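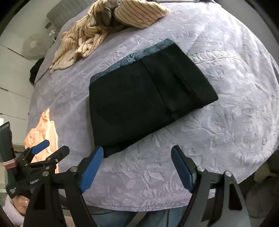
Quoting for our work: the questions I get asked most

I'm Reiko Maruyama and I look after tenders for Skanico. I answer the same dozen emails every time we put a job out, so I've written the answers down (do still ring if you're stuck!).

What are you buying at the moment?
Mostly workwear and bed linen for our three staff hostels, plus the laundering that goes with them. The current one is the laundry contract, which runs for two years with an option on a third.

How big is the job?
Last year we sent out 2,151 bundles, and the busiest month was May with 419. I can't promise you the same again, so please price per bundle and don't give me one lump sum.

Do I have to bid for all three sites?
No, you can go for one, two or the lot. Marari is the awkward one because the lane is narrow and a big lorry won't get round the bend by the chapel. Ynyr Nicholas on the gate will happily tell you what does fit.

Can I email my bid?
I'm afraid not, it still has to be on paper in a sealed envelope with the job name on the front. Hand it in at the front desk and ask for a receipt. The desk shuts at four and they really do mean four.

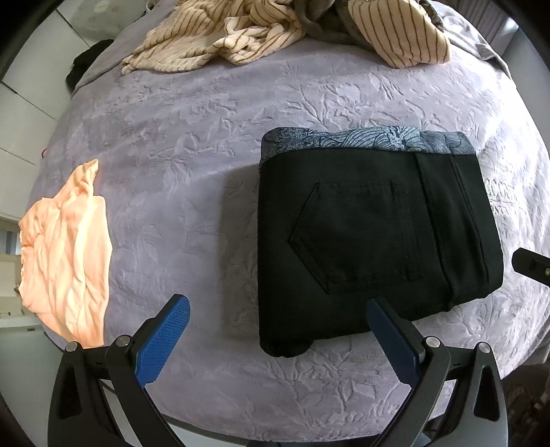 What if I spot a mistake after I've handed it in?
You can take the envelope back any time before the deadline and swap it for a new one. Once they're opened, that's it, the price stands. We had a bidder type 71 where they meant 17 and there was nothing I could do for them.

Can I come and watch the opening?
Yes, please do! Hideaki Kobori opens them and reads out each name and price. It takes ten minutes and there's usually tea.

Does the cheapest always win?
Not always. Price is the biggest chunk of the score, but we also look at turnaround times, references and what you do about lost items. If you leave the lost items page blank you get nought for it, and a surprising number of people do.

Do I need insurance before I bid?
Only a letter from your insurer saying they'd cover you. The full certificate can wait until you've been picked.

When will I hear?
Usually within three weeks. Everyone gets a letter, win or lose, and if you'd like to know your scores just ask Bienvenido Galang in the buying office.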